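Adding Memory to an Old Office Tower (the easy way, lying down)

I buy retired office desktops from a surplus place called Namorberg, and the first thing I do with nearly every one is put more memory in it. The last batch cost me 85 dollars for the lot! Most of them run fine, they're just starved for memory, and a used stick fixes that in about 10 minutes once you know your way around.

Before you open it

Shut the computer down all the way (not sleep), pull the power cord, and then hold the power button in for a few seconds. Unplug everything else too, monitor and USB junk included. Check your model's manual for the type of memory it takes, and write it down, because you will forget it in front of the parts bin. I did, twice.

Lay the tower on its side so the removable panel faces up, and take that panel off. Mine slides back after you pull a latch, but yours might have thumbscrews. I like to leave everything inside where it is and just get my bearings: power supply, drive bays, and the board with the processor socket in the middle. The blue plastic pieces on the drive cages are releases and you can leave those alone today. 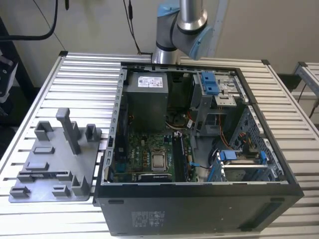
Getting the new stick in

Touch bare metal on the case before you pick up the memory. Hold it by the edges and keep your fingers off the gold contacts.

Find the slot, which on this kind of board runs right beside the processor socket. If there are power cables hanging over it, tuck them out of the way. Open the clips at the ends of the slot (some boards only have one that moves), then turn the stick until its notch lines up with the bump in the slot. It only goes one way, so if it's fighting you, flip it around and look again.

Now press straight down on both ends. It takes more push than you'd like! You want the clips to swing up and snap by themselves. I usually bring the stick in level over the case first and check the notch before I go anywhere near the slot.

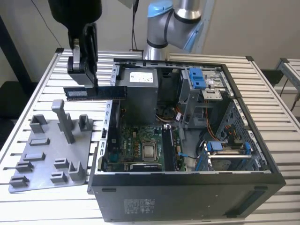 Can I mix an old stick with a new one?

Usually, as long as they're the same type and the board supports both sizes. They'll run at the speed of the slower one. If the computer gets flaky afterward, try each stick alone.

Closing up

Plug in power and a monitor and start it once before the panel goes back on, hands out of the case. If it beeps and shows nothing, pull the plug and reseat the stick, which cures it most of the time for me. Then check the total in the system settings, unplug again, and slide the panel home.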